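Case Officer, Prisoner Support (part-time)

Rendell supports people detained for peaceful activism and the families they leave behind. We are hiring a case officer to work with Tamara Marchuk on our 61 open cases.

You will keep case files current, answer relatives' letters and calls, and prepare appeals to embassies and UN experts. Evening calls are part of the job — many families can only talk after work.

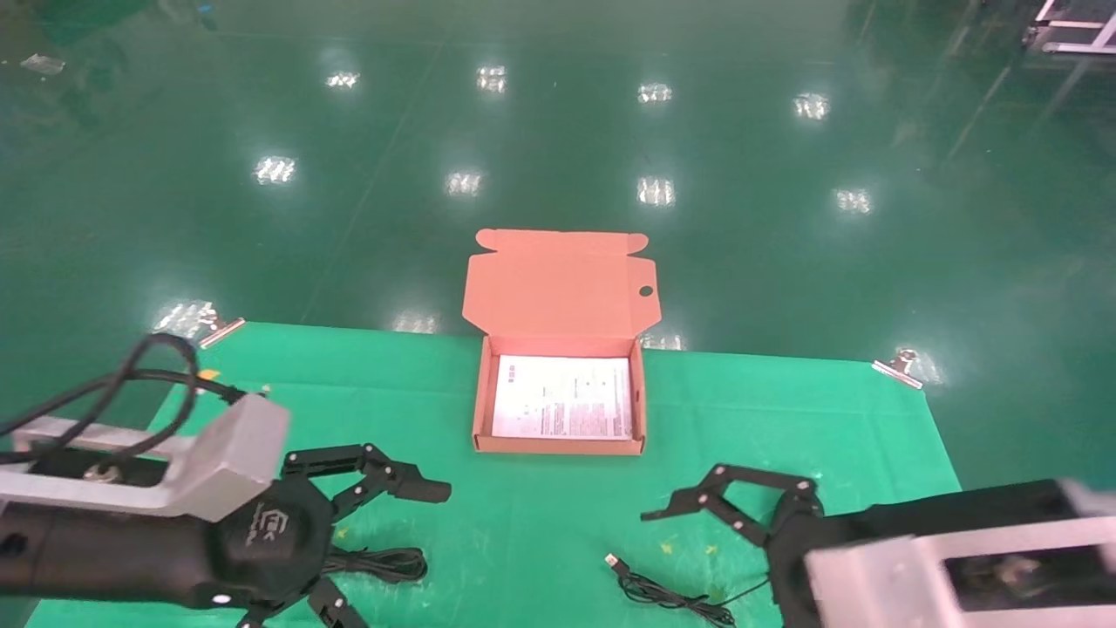
Printed sheet in an open box

You need 2 years of casework or legal aid experience and clear written English. Vietnamese or Ukrainian is a plus. The post is 31 hours a week, remote, starting in July.

Send a resume and a one-page letter to Asmaa Bouazza, quoting reference 995. Please leave out names of people currently in detention.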